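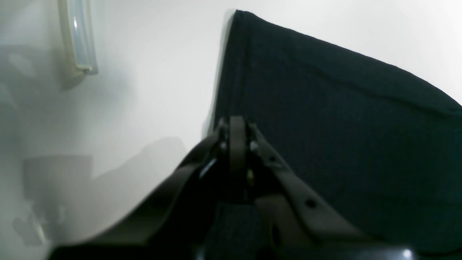
Textile Basics, Unit 3
Why Dark Fabrics Lose Their Color
Instructor: Marisol Pacheco
Tralberg Evening Program

These notes cover the lecture and the first half of the lab. The fiber chart from January is still needed, so bring it. Reading for this unit is chapter 8 of Vasiliu. You can skip the part on printed cloth until Unit 5.

What we mean by colorfast

A fabric is colorfast when its color stays put under some particular kind of treatment. The word means little unless you say which treatment. A curtain can hold up well in the wash and fade badly in a sunny window. A pair of jeans can be fine in the sun and still rub blue onto a white sofa. When you write "colorfast" in a lab report, write what to: washing, light, rubbing, sweat, bleach, or chlorinated water.

Two different things happen when a fabric fails. In one, the fabric itself changes color. In the other, color moves onto something else, which is called staining or bleeding. Some fabrics do both. Others bleed heavily in the first wash and look almost the same afterward, because there was extra dye sitting on the surface that never attached to the fiber. Record change and staining separately. Students lose points on this every term.

How dye holds on

Dyes attach to fibers in a few main ways.

Direct dyes go onto cotton and other plant fibers from a hot bath with salt. They are held by fairly weak forces, so they are easy to use and do not wash especially well. A fixing treatment afterward helps.

Reactive dyes form a real chemical bond with cotton. Once bonded they are hard to wash out. The trouble is that part of the dye reacts with the water in the bath and never bonds to the cloth. That part has to be rinsed and soaped away. When the rinse is cut short, you get a fabric made with good dye that still bleeds.

Vat dyes, including indigo, are made soluble, soaked into the fiber, and then turned back into their insoluble form by air or another oxidizer. Most vat dyes are very fast to washing. Indigo is an odd one. It builds up in layers near the outside of the yarn and rubs off as the yarn wears, and that wear pattern is what people like about denim.

Acid dyes are used on wool, silk, and nylon. Fastness varies a great deal within the group. The ones that go on most evenly tend to be the ones that wash out most easily.

Disperse dyes are used on polyester. They go into the fiber under heat, and strong heat later can bring some of them back out. Keep this in mind when ironing a dark polyester next to something pale.

Why dark shades are harder

A dark shade needs more dye on the same weight of cloth. Past a certain point the fiber has little room left and the rest stays near the surface. Black, navy, burgundy, and bottle green are the usual problem shades in store returns.

Dark shades are also usually mixed from two or more dyes. A dark green may be a blue and a yellow with a little black or brown added. If one part is weaker than the others, the cloth changes hue as it fades. A green can turn bluish after a summer near a window because the yellow part gave out first. The grade for change in color takes hue into account as well as depth, so a shift like this will pull the grade down even when the cloth is still quite dark.

There is a third cause that is not about dye at all. Washing roughs up the surface of cotton. Small fiber ends stand up and scatter light, and the cloth looks gray or dusty. Shave off the fuzz or look at the cloth wet and much of the color comes back. Before you blame the dye, check the surface with the hand lens.

Grading

We use the two gray scales, one for change in color and one for staining. Both run from 1 to 5, and 5 is the best grade: no change, or no staining. Half grades are allowed. Light fastness is often graded on a different scale, with blue wool references, and in the system we use that scale runs up to 8. A light fastness of 5 is therefore a middle grade. Do not compare it with a wash grade of 5.

Grade under the daylight lamp, with the room lights off. Place the untreated piece and the treated piece side by side, edges touching, grain running the same way. Pile fabrics need the pile running the same way too. Decide on your grade before you hear your partner's.

Rub test, short version

Cut a strip along the length of the fabric. Tape it flat, face up. Wrap the peg in a square of white cotton and rub back and forth along the same track, using even pressure, for the number of strokes on the lab sheet. Take the white square off and let it rest before grading. Do the test once dry and once damp. The damp result is nearly always worse, often by a full grade, and for dark cottons it is the one buyers ask about.

If the square picks up loose lint, lift the lint with tape first. Lint is fiber and should not be graded as stain.

Care advice that follows from this

Wash dark items separately the first few times. Turn them inside out, since abrasion does as much harm as detergent. Use cool water and a short cycle. Take them out promptly; damp cloth folded against itself can mark. Dry in the shade.

Vinegar and salt come up every year. Salt helps some dyes go onto the fiber in a dye bath. Adding it to a home wash does not set dye that is already loose. Vinegar does not set reactive or direct dye on cotton either. A proper rinse in plain water does more than either one.

Terms to know

Bleeding: loss of dye into water or another liquid.
Crocking: transfer of color by rubbing.
Exhaustion: how much of the dye in the bath has moved to the fiber.
Fixation: how much of the dye has become attached.
Metamerism: two samples match under one light and fail to match under another.

For next time

Bring one dark cotton item from home that you are willing to cut. Finish the short questions on page 80 and hand them in on 11th February at the start of class. Question 17 has a misprint in the older printing: "acid" should read "reactive." The lab opens early that evening for anyone who missed the rub test.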